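Oseo arm kit review: one month at the packing bench

So we have a robot at work now. A small one, bright orange, clamped to a table, and I've been the person babysitting it long enough that I think I get to have opinions! I pack orders at Valderrama (we sell juggling gear and soft balls out of a unit in Bimedton), and when the boss ordered an Oseo kit to see if it could take over some of the ball sorting, I was the one who said "sure, I'll look after it."

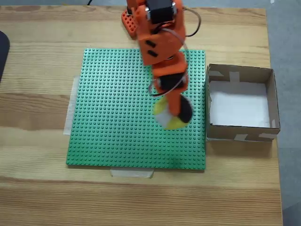 Renna Holcomb

First, the money. The kit came to $1408 with the spare servos, and I thought that was a lot for a pile of printed orange plastic until I priced the grown-up machines. It took me 18 hours to put together, spread over evenings when the bench was quiet. The printed parts fit nicely. The screws are tiny and the booklet assumes you already know which way a servo horn goes on. I did not, and I had to take the elbow apart twice.

The job we gave it is about as simple as they come: pick up a soft ball, put it in an open cardboard box. We use a big green LEGO baseplate as the pick area, held down with masking tape. Soft balls are harder than you'd think. They squash, they roll if you nudge them, and a ball that's been grabbed off-center likes to squirt out sideways. I've chased plenty of them across the floor.

Teaching it is the part I liked best. You move the arm through the job, it records, you do it again, and again, and after a while you start noticing how you do it yourself. I apparently always come down on a ball from a bit behind. Who knew. After I'd slowed the approach down in the Civine software the pickups got a lot steadier, though it still sulks if the box has been moved and I haven't told it.

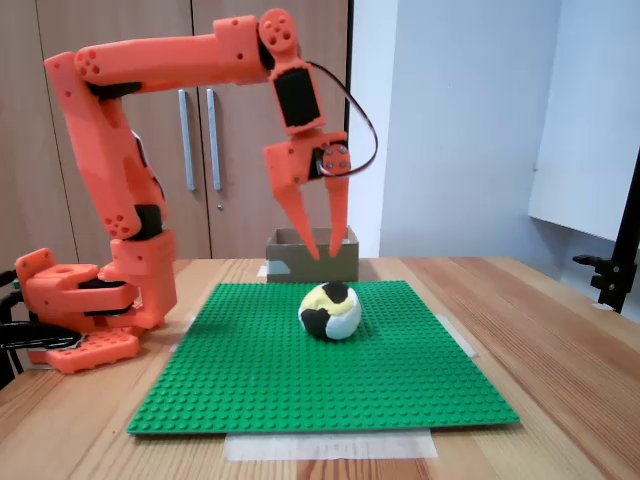

The Oseo over the green plate, with a tri-color ball below the gripper.

Now for what the others wanted me to write about, meaning our jobs. There are 9 of us on the packing side and the mood when it arrived was not great. People made jokes, and the jokes had an edge to them. We were told no one's hours would be cut during the trial and they haven't been, but I'd have liked that in writing before the thing was out of its packaging, and I'd say the same to anyone whose workplace is getting one.

My own day has changed more than I expected. I sort less and fiddle more. My wrists feel better by the afternoon (3000 balls in a busy week is a lot of pinching) and I'm on my feet walking over to it all the time to reset something. I also miss the chatting. Sorting was when we talked, and you can't really talk while you're watching a gripper. And I've learned a skill that isn't in my job title or my pay, so yes, I've brought that up.

Speed? A person is faster, easily. It does keep plodding along through lunch, if somebody stays close enough to hit stop.
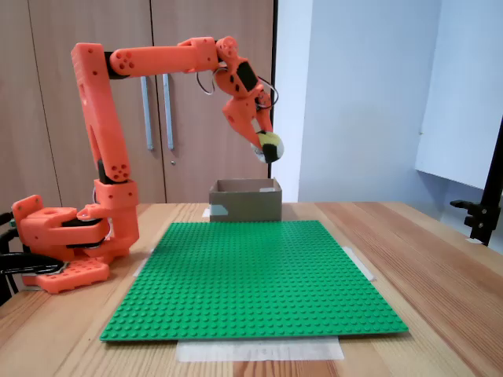

Would I buy it again?

For a small shop that wants to try this stuff without signing a big contract, yes. Get the spare servos and a decent clamp, and tape down anything that can slide. Let the people who do the work now be the ones who teach it, and pay them for the extra. I'm knocking off a star for the booklet and half a star for the cables, which loop out at the wrist and catch on my sleeve every single time.

Three and a half stars. I've asked for a longer table.

Related reviews
Tape guns for small hands
Anti-fatigue mats, six months in
Label printers that don't jam (much)
Civine software: first impressions

Contact | Copyright Bimedton Bench Notes | Back to top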